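Osar Thermal Paste, 12 g tube
Sold by Brullham Spares. Stock code 2992.

The maker promises cooler running from the first minute. We doubt it. Most pastes at this price do much the same job, and Osar's big claims come with no test we could repeat.

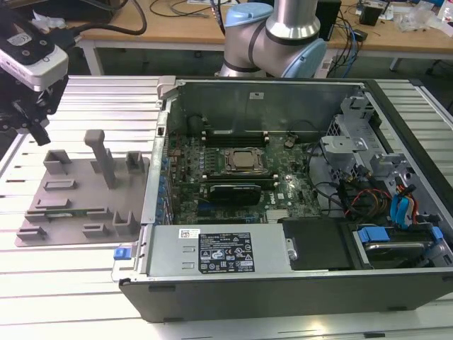 Open Dell tower on its side, processor in the middle of the board.

It spreads well enough and the cap fits - more than we can say for the Kairys tube.

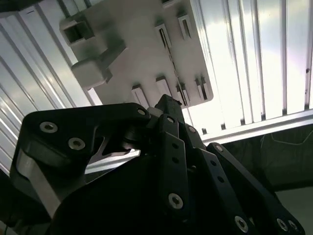 Old paste should come off before new goes on, whatever the leaflet says about topping up. Use a plain cloth and take your time. The tube has no tool in the box, and hex socket screws like the silver ones here need a proper key, so don't expect Osar to supply one. Torton sells a set.

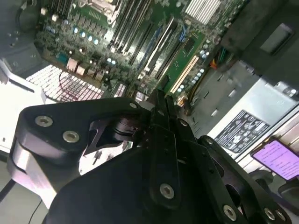 Green expansion card inside the open case.

Packs of 200 on request. No returns once opened.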